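Will a Machine Ever Put Away My Groceries?

22/06/2018

I have been promising this post for ages, and I kept putting it off the way I put off the pantry, which as longtime readers know is a job I will do almost anything to avoid. My mother could empty six bags of shopping while talking on the phone and stirring a pot. I can't, and every August when the grandkids come I end up with crackers in the cupboard with the bleach and a bag of flour on the stairs. So when my nephew Senan started working on robot software, you can guess the first thing I asked him. When can I have one?

He laughed, and then he sat down at my kitchen table with his laptop and gave me the best part of an afternoon, bless him. Most of what he does happens in simulation, so the robot and the table and everything on it are made by the computer. I had pictured him in a workshop with a wrench. The arms can try a thing all night long in there and no dishes get broken.

The practice work is so much plainer than I was expecting! Two hands, a table, a little white block and a ball. I think I'd imagined they would be on to folding fitted sheets by now (a job that has beaten me for forty years, so no hard feelings if it beats them too). But Senan says that picking up a small thing that stands on its end, without knocking it over and without sending the round thing next to it rolling, is a good honest piece of a grocery chore. Think of getting one box of tea off a crowded shelf. You don't even look. Your fingers sort of feel their way in, and if the box slides a little you have already fixed it before you noticed.

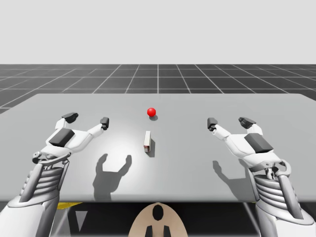

Caoimhe Hanrahan wrote to me after I mentioned all this in my last newsletter, and she was having none of it. She said she packed shelves at Skindmont for 16 years and would like to see any machine deal with a split bag of sugar at the bottom of a carton, or a jar somebody has put back sticky. She also said, and I have been thinking about it since, that the lifting was the easy part of the job and the deciding was what wore her out.

I read that to Senan over the phone and he agreed with nearly all of it, to his credit. On a shop floor, he said, you can at least arrange things to suit the machine. Same cartons, same height, good light, and somebody to come running when it stops. He told me a man he knows at Porine, Donal Noonan, has one that moves small boxes from a tray to a belt, and it managed 511 of them before it needed a person to sort it out. That sounded like a marvel to me. Then he told me Donal was a bit disappointed with it! I don't think I have ever done 511 of anything without stopping for a sandwich.

A house is another matter altogether. My counter has the toaster, the mail, the good scissors, a bowl of lemons and generally a cat on it. I asked him how many things a robot would need to know by sight to work in my kitchen and he guessed 400 to begin with, and that was before we opened the drawer beside the stove. We did open it. He closed it again very gently.

What I liked best was watching a hand close up around a small carton. It's a big bulky hand, all rounded segments, and the fingers curl right over so that only the top of the carton shows. The other arm was held up over on the right, well clear of the table, and there was a green ball sitting out in the open by itself. I found I was holding my breath, the way I did when my daughter carried her first full glass of milk.
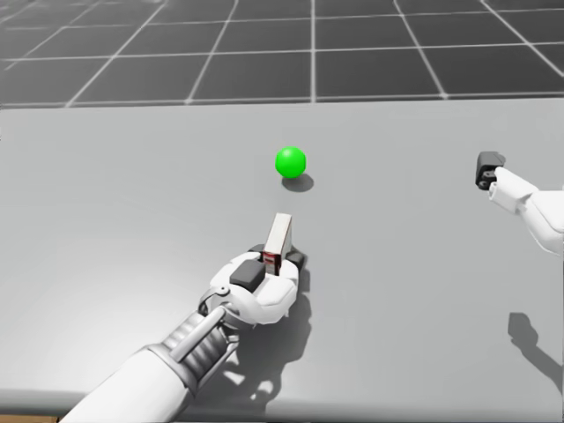 What I'd hand over tomorrow

If one of these ever does turn up at my door, I have my list ready, and it is short. Cans first, because they're sturdy and they stack and I'm tired of bending. Then matching up the lids and the containers, which I believe would defeat any engineer living. Eggs I'll keep doing myself for the time being, thank you.

Senan's guess is that shops and warehouses will have plenty of help of this kind long before any of us do at home, and that the first home ones will be slow. I told him slow is fine. I'm slow. If it took all night to put away 3 bags and I came down in the morning to a tidy pantry, I'd make it a cup of coffee. Do write and tell me which chore you would give up first, and I'll pass the answers along to him.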